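# 宿舍楼里的"马上到":关于迟到用语的小调查

课程作业,第二稿,六月交
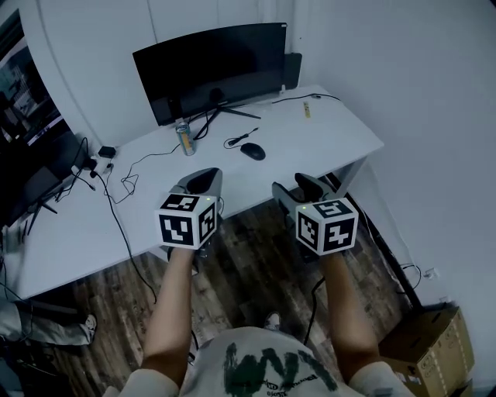
Shahnaz Sarkar 读完第一稿后回信说,"马上到"根本不算谎话,顶多算一种问候,跟"吃了吗"同类,没有人真的等着听答案。我们组不太服气,但还是把题目里的"谎言"改成了"用语"。

## 材料

我们征得同意,从 Flamwood 楼的几个约饭群里收集了 3263 条消息,其中与迟到有关的有 891 条。表情包不计入。为此组里吵了一个晚上,因为有人坚持认为那只奔跑的柴犬表达了明确的时间承诺。

## 结果

- "马上"出现 300 次,稳居第一。
- "在路上了"排第二,"路"的起点通常是床。
- "五分钟"的含义随天气变化,下雨天明显变长。

Ga-eun Do 负责访谈。多数受访者承认,发"出门了"的时候还在找袜子。问到别人这么说时信不信,同一批人答得很干脆:不信,所以自己也晚点走。双方就这样达成了默契,饭馆老板除外。

## 不足

群消息只记录说了什么,不记录人几点到。我们原想请大家自报到达时间,收上来的数字过于整齐,只好作废。另外,本组三次讨论会均未准时开始,相关聊天记录已并入样本,第三节的编码表还欠一列,下周补。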